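Re: Vitamin D through the winter, and how much is too much
Posted to the Sastell women's health list, November 4, 2025
By the list moderator
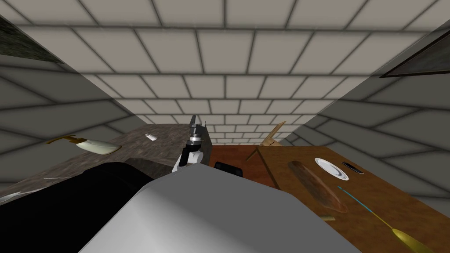
Simulated room with tiled walls and ceiling, gripper in the centre

Replying to the message below, which came in over the weekend.

> I am 54 and have been taking a 3000 IU vitamin D capsule from Homitz
> every day since my periods stopped. My sister says that is far too
> much. I also take a multivitamin with some in it. Should I cut down
> or stop until December? I don't eat much fish and I work indoors.

The usual advice for adults in the UK is 10 micrograms a day in autumn and winter, which is 400 IU. The upper limit is 100 micrograms, or 4000 IU, from everything you take added together. So your capsule is well over what most people need but under the limit. Check the multivitamin label and add the two figures up. Some labels give only one unit, so divide IU by 40 to get micrograms.

I wouldn't stop altogether at this time of year, particularly if you are indoors most of the day. A lower strength would do for most of us. If a doctor told you to take the higher dose, keep to it and ask them before changing anything. The same goes if you have kidney trouble or high calcium.

On food, oily fish is the best source, but eggs and fortified cereals or spreads help a bit. Calcium matters for bones too, and you can usually get enough from milk, yoghurt, tinned sardines with the bones in, or fortified plant drinks.

Someone asked last month about the Pathirana meal plan. The link has moved and is now in the files section, under Grurix.

Contact the list owner | © Sastell | Back to top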